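3.2 Intimidation of canvassers and its effect on local turnout

The second strand of the study concerns threats made against party workers in the weeks before a municipal vote. Earlier work in this field has relied mainly on police dockets, which record only those incidents that a complainant was willing to report. Strickland's survey of ward organisers in Prornness took a different route and asked canvassers to keep a daily log from the first of May until polling. We follow that design here, with small changes to the wording of the questions on vehicles and on travel after dark.

A total of 200 canvassers in the districts of Flunder and Trarada agreed to take part. Of these, 25 withdrew before polling day, and their logs were left out of the analysis. Interviews were held in the homes of respondents wherever they preferred this to a party office, and lodging was arranged with host families in both districts. Respondents were asked to name the ward in which each incident took place but were not required to name the party they believed to be responsible.
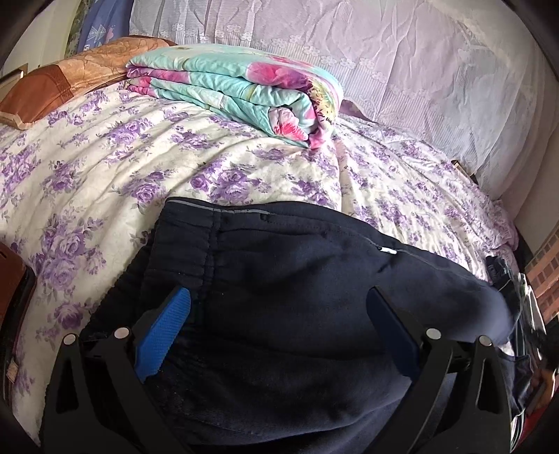 Figure 2. Bed with rose-printed sheet, folded floral quilt and pillow.

Verbal threats made up the largest group of entries in the logs. Damage to posters and to party vehicles came next, and physical assault was the least common. The two districts differed in when incidents occurred. In Flunder, entries were spread fairly evenly over the campaign. In Trarada they were concentrated in the final 11 days, after the candidate lists had been published and the dispute over the Esposito ward boundary had reached the electoral court.

Turnout fell in those wards where canvassers reported having stopped door-to-door visits altogether. We are cautious in reading this as a direct effect of intimidation. Several of the same wards had also lost a polling station under the revised boundaries, and longer journeys may account for part of the fall – a point raised by Arlo Strickland in his comments on an earlier draft of this paper. Separate estimates for wards with and without station closures are given in Section 4.

The logs do not allow us to say who made the threats.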